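Research article | Household Studies | Open access

4.2 Does a tub save any work?

The claim that a washing-up tub makes clearing away quicker turns up so often in household advice that few authors bother to give a source for it. We found it in trade leaflets, in two of the older textbooks and in the printed guide that comes with the Berilix range, always worded with great confidence and never with a figure attached. Achterberg's review is the one exception, and even there the figure rests on a single kitchen and a cook who knew what was being timed.

Our own diary data give the claim only weak support. Of the 1,136 clearing-away entries returned by the end of August, 277 mention a tub, bowl or crate being used to gather dishes before washing. Those entries are not shorter, on the whole, than the rest. They are more likely to come from households with a small sink, which makes any plain comparison hard to trust, and the people who filled them in also wrote longer notes in general. A keen diary keeper may simply record a tub that a bored one leaves out.

There is also the matter of what people mean by "full". Ng treats a tub as a fixed load, so many plates to a trip, and builds the saving on that. Our respondents did nothing of the kind. Several wrote that they carried the tub across with very little in it, and one complained that a single serving dish "took the whole floor of it". Flat, wide pieces use up the base long before the depth is used, and a deep tub is then mostly air (Figure 5). 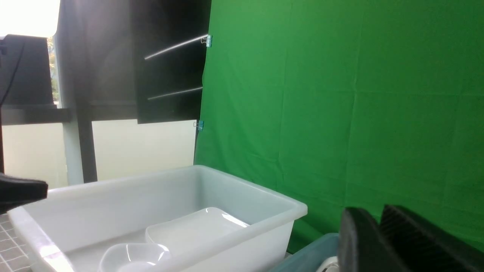

Figure 5. White plastic tub with a rectangular tray and a smaller oval bowl inside.

Is a bigger tub the answer? Probably a worse one for most households, as the weight of a full load rises faster than the number of trips falls, and over 58 entries already complain of the lifting.

We would be slower than Ng to put a number on any of this. The Clolletti trial, which is quoted in support of large tubs, asked people to move matched sets of round bowls that nest inside one another. Real dishes seldom oblige. An oval bowl will not sit squarely in a rectangular tray, and a tray with a raised edge cannot be stacked under a plate without the plate rocking. Respondents who had tried to stack mixed pieces tended to give up and lay them side by side, and a method that depends on stacking has little to offer them.

The Brokano survey comes closer to ordinary practice, although it asked only whether people felt the tub had helped. Most said that it had. We do not doubt that they felt so. A tub hides the mess from the table and gives the job a clear start, and both may be worth having, but neither is a saving in time, and the survey has been cited since as though it were.

One finding does hold up across household sizes. Entries that mention a tub are less likely to mention a breakage. Even so, breakages were rare in the diaries as a whole, and we did not ask whether the chipped or cracked pieces had been sound beforehand. We report the difference and leave it there. The question of where the tub itself is kept between meals, on which the diaries are far more talkative, is taken up in Section 4.3.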